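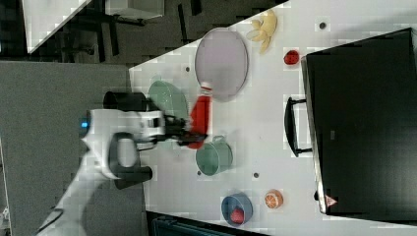
Current layout: toaster oven on the right, lavender plate and red bottle towards the middle.

## How much clear space does a toaster oven need on a shared table?

**Elfriede Widmer**, posted 2021-09-18

I have a white table, 139 cm by 101 cm, which carries a black toaster oven (Prusetti, bench-top type, front door with a bar handle) and a changing set of tableware and toy food. The items out at present are a large oval plate, a green plate, a mint-green mug, a blue bowl, a red bottle with a white cap, and several pieces of play food including a banana, a strawberry and a halved orange. The plates, mug and bowl are from an Amico set. I understand them to be plastic, but there is no marking on the underside and the box has been thrown away.

The oven has so far been used only cold, as part of the layout. From October it will also be used for toasting, for short periods, with an adult at the table. The leaflet gives a clearance for the back and sides against a wall. It says nothing regarding objects in front of the door or on an open table.

I should like to know:

- what distance to keep between the oven and the plastic items while it is on
- whether the white surface needs protecting (Riedl laminate, matt, no data sheet)
- whether the toy food can stay on the table at all during heating

The strawberry tends to end up close to the oven. I can mark zones on the table with tape if that is the accepted method. Moving the oven to a separate stand is possible but would mean running a longer lead, which I would prefer to avoid.

---

**Jomurden**

Take the three points separately.

Clearance. The wall figure in the leaflet is a minimum for a flat, fixed surface. It is not intended for loose plastic of unknown grade, so do not treat it as permission to put a mug at that distance. Work out the door swing first. Open the door fully with the oven cold and mark where the outer edge of the handle comes to. Everything inside that line stays clear at all times, hot or cold, as the handle will otherwise push items off the table or drag them under the door. Then allow a further strip for setting down a hot tray. On a table of your size I would give the oven the whole of one end and keep tableware out of it.

Vents. Find them before deciding on the sides. On many ovens of this type the warm air leaves at the back or through slots in the side panels, and the side with the slots needs more room than the other. Keep the top bare too. A flat black top looks like a shelf and gets used as one.

Surface. Laminate will usually stand the warmth under the feet if the feet are all present and the oven sits level. Check that none is missing. It will not stand a tray straight from the oven. Use a proper heat-resistant board for that, kept in the same place. Silicone mats are acceptable if a temperature rating is printed on them.

Toy food. Remove it. Unmarked play food may be hollow plastic, foam or painted something else, and you cannot tell by looking. It also should not be on the table when real food is, for the obvious reason. A lidded box under the table is sufficient. The same applies to the bottle if it belongs with the toys.

Tape works for the door line. Use a low-tack type and replace it before the adhesive hardens, or it will leave a line on matt white that is difficult to shift.

---

**tk_bench4**

we just pull ours forward to the edge and push all the plates down the other end. never had a melted one. wouldn't use an extension lead though, these draw a lot

---

**Elfriede Widmer**

Thank you both. The door line is marked. The feet are all present. The vents are on the back and on 1 side panel, the side facing the table edge, so that needs no change. The toys will go in a box before the oven is switched on.

One further point: is the Amico bowl likely to be safe for serving toast or anything else straight from the oven?

---

**Jomurden**

With no marking, assume not. Use ceramic for food and keep the set for the layout. On the suggestion of pulling the oven to the edge: only if all the feet remain fully on the table with the door open and a loaded tray on it. Test it cold.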